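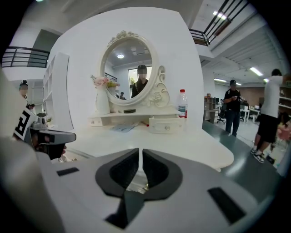 How to sell furniture you no longer want to people who live nearby

By Evie Blackburn

Last year I sold most of the contents of my aunt's house in Cunley, plus a fair bit of my own. The total came to £2,227, spread over one long summer and a great many conversations with strangers on doorsteps. I'm not a dealer. I have a tape measure, a phone and a hatchback that smells of other people's sideboards.

What follows is the order I'd do it in if I had to start again, which I hope I don't. It assumes you're selling ordinary household furniture: tables, chests of drawers, bed frames, the odd mirror. If you think you own something properly valuable, stop reading and ring an auction house. They'll tell you in two minutes whether you do, and their tone of voice will tell you in one.

Before you start

You will need:
a tape measure
a damp cloth and a dry one
a screwdriver with a few different heads
freezer bags and a marker pen
masking tape
old blankets
somewhere near the front door to put things

Step 1. Decide what's going

Do this in one go and be firm. I went round with masking tape and put a strip on everything that was leaving. Then I had a cup of tea and went round again, and took the tape off four things, and two of those I've since sold anyway.

If other people have a claim on anything, sort that out now. Send one message with a closing date. My cousin asked for the nest of tables in July, three weeks after they had gone to a man with a caravan, and it still comes up at meals.

Anything you'd be upset to see go for a tenner shouldn't get tape. It might go for a tenner.

Step 2. Measure everything

Height, width and depth, in centimetres, at the widest points. Handles count. So do feet that stick out, and so does the bit at the back that nobody thinks about until it meets a skirting board.

For wardrobes and anything tall, measure the diagonal as well. A wardrobe that's shorter than the ceiling may still refuse to stand up once it has been carried in lying down. Buyers who know this will ask. Buyers who don't will ring you from their bedroom.

For desks and dressing tables, add the height of the knee space. For a table with extra leaves, give the length with and without. Beds should be described by mattress size, with the outside measurements after it.

Write it all in one notebook. I started on the backs of envelopes and ended up advertising a bookcase with the dimensions of a footstool.

Step 3. Clean it, within reason

A wipe down, a hoover inside the drawers and a go at the cobwebs underneath. Pull each drawer right out and look behind it. I found a library card, a great many hairgrips and a school report of my mother's that explained a lot.

For drawers that stick, rub a plain candle along the runners. For a musty smell, leave the drawers out in the fresh air for a dry afternoon, then put a saucer of bicarbonate of soda inside for a couple of nights. It helps. It won't shift forty years of mothballs, so mention the mothballs.

Don't paint anything. I know people do it and I know there are programmes about it. You'll spend a weekend and a tin of expensive paint, and the buyer will be planning to paint it a different colour.

Tighten loose screws. Glue a wobbly joint if you've done one before. If you haven't, leave it and say it wobbles.

Step 4. Take the photographs

Use daylight, with the lamps off. Move the washing. Take one of the whole piece from straight on, one from an angle, one of the inside, one of the back and one close-up of every mark worth mentioning.

Mirrors deserve a word. Stand to one side, get lower than feels dignified, and look at the result before you post it. A startling number of people are selling wardrobes with themselves in them, some of them in towels.

The photograph of the damage is the most useful one you'll take. Put something of known size next to the scratch. A coin will do. Anyone who turns up having seen that picture has already forgiven the scratch, and you'll be spared the sharp intake of breath.

Step 5. Work out a price

Search for the same sort of thing within 30 miles and look at what has sold, if the site lets you. What people are asking tells you very little. There's a pine dresser on Ondix that has been £400 since I first joined, and I've come to think of it as a neighbour.

As a starting point, take what you think it's worth and knock off a third. If it hurts, you're close. Brown furniture is cheap at the moment however good it is. Small things beat big things. A bedside table will go in an hour and a solid sideboard that took two men to lift will hang about until you're moving round it in the dark.

Then add a little back on, for haggling. I priced a chest of drawers at £36 once, having read that odd numbers sell better. The first three messages all asked whether I'd take £30. Had I put £40, I'd have got £36. Round numbers, please.

Step 6. Write the listing

Say what it is in the first four words, using the words a normal person would type. "Chest of drawers, pine" is good. "Stunning rustic storage solution" will be found by nobody, and rightly.

Then, in this order: size, condition, faults, whether it comes apart, which floor it's on, what the parking is like, how you'd like to be paid, and the part of town it's in. Leave out your full address until someone has agreed a time.

One of mine, which sold the same evening:

"Oak drop-leaf table. 76 high, 90 wide, 42 deep folded, 148 open. Solid, some rings on top, one hinge stiff. Ground floor, on-street parking, doesn't come apart. Cash or bank transfer when you collect. Cunley, near the park."

You'll still be asked how big it is.

Step 7. Deal with the messages

The first message will say "Is this available?" Reply yes, and ask when they could collect. Most people vanish at this point. Let them. I had 118 people ask about one garden bench, and it went to my aunt's next-door neighbour, who'd seen it over the fence.

Offer it to whoever can name a day and time. Don't hold things for people who'll "let you know after the weekend". They mean it kindly and they won't.

Be wary of anyone who wants to pay by courier, who sends you a link, who offers more than you asked, or who needs a code from your phone. You're selling a hat stand. There's no honest reason for a code.

If someone offers you half, say "No thanks, but I could do" and name your real lowest price. Say it once. After that you may stop replying and get on with your evening.

Step 8. Get it ready to leave

Take apart what comes apart before the buyer gets there. Put the screws in a freezer bag, write on the bag what they belong to, and tape the bag inside a drawer. If you can't find all the screws, admit it now.

Mirrors that sit on top of something should come off and travel separately if they're made to, upright, wrapped in a blanket, wedged so they can't slide. Lay nothing on top of them. Tape the drawers shut with masking tape, which peels off without taking the finish along.

Move the piece as near the door as you can manage. This saves your back on the day, and it means strangers don't need to come further in than the hall.

Have someone with you. My friend Remedios Javier sat in on most of mine, reading a magazine at the bottom of the stairs, and was twice offered as part of the price.

Step 9. The handover

Let them have a proper look. Open the drawers for them. Then take the payment before anything gets lifted, and wait until a bank transfer shows in your own account on your own phone. A picture of a transfer is a picture.

You aren't obliged to carry. If you do help, lift with your knees, take the end that goes backwards only if you know where the steps are, and agree beforehand what "ready" means.

People will bring cars that are too small. Keep the blankets handy and some string, and let them reach their own conclusions. For anything really big I gave out the number of Kourkoulas, a man-and-van outfit who did most of the heavy stuff out of my aunt's house and only took one bit of plaster with them.

Mark the listing as sold straight away, or you'll be getting "Is this available?" at 6.40 in the morning.

If it won't sell

Give it two weeks, then drop the price by a quarter. Change the first photograph too. After another fortnight, list it for free with a collection deadline. Oddly, more people fail to turn up for free things than for paid ones, so you may do better asking a fiver.

Charity furniture shops will often collect. Ring first and ask what they can't take. Sofas and padded chairs need the fire label still sewn on, and without it they'll have to leave it with you.

After that it's the council's bulky waste collection. Book early, check whether they charge by the item, and put it where they say to put it. Mine took everything apart from one kitchen chair, which I've got in the shed now with paint pots on it.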